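Kids' Corner > How Work Works > Ages 8 to 11

The Store Where the Price Tags Change Themselves

Have you ever gone to the grocery store with a grown-up and stopped to look at the little price tags on the edge of the shelf? Most people look at them for a second or two, see how much the cereal costs, and move along to the next thing. But those tags have a story, and it's a story about machines and people sharing a job, so let's slow down (get a snack if you like, because there will be a lot of talk about snacks) and have a good long look.

Our story takes place in a store called Fasia. It's a grocery store in a town called Gitevthorpe, and it's the kind of place where you can buy a lemon, a mop and a birthday card all in one trip. Fasia has 1736 price tags. That's a lot of tags! If you read one tag every second without stopping to breathe, you would still be reading almost half an hour later.

How it used to go

For many years, every one of those tags at Fasia was made of paper. When a price changed, somebody had to print a new tag, cut it out, walk to the right shelf, slide the old tag out of its plastic strip and slide the new one in. That doesn't sound so hard, and for one tag it isn't. You could do it. But prices in a store change all the time. Strawberries cost less when there are lots of them. Crackers go on sale for a week and then they come off sale again. One Monday morning in September, the workers at Fasia had 268 tags to swap before the doors opened, and they had to be there while it was still dark outside.

And paper tags can go wrong in all sorts of ways. They fall on the floor and get stuck to somebody's shoe. They get put under the wrong jar. Sometimes a tag is missed, and then the shelf says one price and the cash register says another, and the person paying is grumpy about it, and the person working at the register has to call somebody to go and check. Maybe you have waited in a line like that. It feels like it lasts a hundred years.

How it goes now

Fasia now uses electronic shelf labels. An electronic shelf label is a small screen in a plastic frame that clips onto the shelf or hangs from the rack. A computer in the office at the back of the store sends out the new price by radio, which means it travels through the air the way a song gets to a car radio. The label picks up the message, and its screen changes. Workers at Fasia call the computer program Derkalo, and they talk about it a little like it's a person. "Has Derkalo done the yogurt yet?" they'll say.

You might be wondering whether all those little screens need to be plugged in. They don't! Each of Fasia's labels has a small battery inside. Many shelf labels use a special kind of screen often called electronic paper. Inside are teeny tiny specks, some dark and some light, much too small to see. A bit of electricity pulls the dark ones up in some spots and the light ones up in others, and together they make numbers. Once the specks are in place they stay put without any more electricity, so the label only uses a lot of power when the number changes. It's a bit like a drawing toy where you pull the slider to erase the picture: the picture just sits there until you decide to make a new one.

When a machine does a job that a person used to do by hand, and does it by following instructions without somebody steering it each time, we call that automation. (Say it slowly: aw-tuh-MAY-shun.) Automation doesn't have to look like a robot with arms and blinking eyes. A traffic light is automation. So is a dishwasher. A price tag that changes itself is automation too, even though it has no legs and never goes anywhere.

So what do the people do?

This is the part that kids always ask about, and it's a very good thing to ask. If the tags change themselves, what happens to the people who used to change them?

At Fasia, the people who did the tag mornings still work in the store, but their days look different. They start later, for one thing, and most of them like that very much. They spend more time out in the aisles, filling shelves and helping shoppers find things. One of them learned how to run Derkalo and now checks the list of new prices before it gets sent out. That's a serious job! If you type the wrong number on a paper tag, one tag is wrong. If you type the wrong number into a computer that talks to every shelf in the building, the mistake can go everywhere at once. Fasia once had a whole afternoon when a big bag of rice cost the same as a pencil, and it took some cheerful explaining at the registers.

Not every change is a happy one for everybody, and it's fair to say so. Some workers at Fasia used to count on those early hours for extra pay, and when the tag mornings stopped, that pay stopped too. The store gave some of them other hours, and a few decided to look for different work. Another store in the same town, called Alcaraz, thought about it for a long time and has stayed with paper for now, partly because the new labels cost a lot of money to buy. Grown-ups do not all agree about these things, and you can have your own ideas about them too.

Jobs that still need hands

Now we come to the snack rack, as promised. A computer can tell a label what to say, but it can't reach out and straighten a bag of nuts. Bags on a rack hang from long thin hooks called pegs. Shoppers pull one forward, change their minds, push it back crooked, or hang it on the wrong peg altogether. Then the price on the label is perfectly correct and the bag behind it is a different bag! So somebody has to go along, take hold of each pouch, look at it, look at the label, and make sure that the two belong together. Stores all over the world have this job, whatever language is printed on the bags.

It's a gentler job than it sounds. A pouch is soft and floppy. The hole at the top is small, and if you tug too hard it can tear, and then that bag won't hang up anymore. You hold it with both hands and feel for the peg. People are wonderful at this sort of thing. Your fingers can tell how hard they're squeezing without your even thinking about it, and engineers who build robots work for years to get a machine to do it half as nicely. 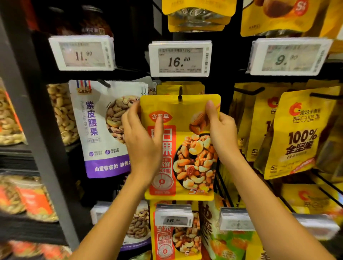
Try being a label checker

Look at the two hands on the yellow pouch of mixed nuts. The writing on the pouch is Chinese, but you can read the numbers on the labels even if you can't read Chinese yet. The middle one of the three labels in the row says 16.80, and it has "125g" on it as well. The g stands for grams, which is a way of saying how much something weighs. There's a barcode on that label too, the stripy pattern that a scanner can read.

The label to its left says 11.90. If you were buying one thing at each of those two prices, how much would you pay? (It comes to 28.70. Well done if you got it in your head!)

Next time you're in a store, ask your grown-up if you can be the label checker for one shelf. Are the tags paper, or are they little screens? Does each one match what's hanging or standing there? If you find one that doesn't match, you can tell somebody who works there. They'll probably be glad you did.

Words to keep

Automation: when a machine follows instructions to do a job that a person used to do by hand.

Electronic shelf label: a small screen that shows the price of something in a store.

Peg: a long hook that bags and packets hang from.

Barcode: a pattern of stripes that a scanner can read.

More from How Work Works

Who Drives the Train When There's No Driver?
How a Letter Finds Your House
The Bakery That Wakes Up at Midnight
Why Elevators Don't Need Operators Anymore
What Happens to Your Library Book After the Drop Slot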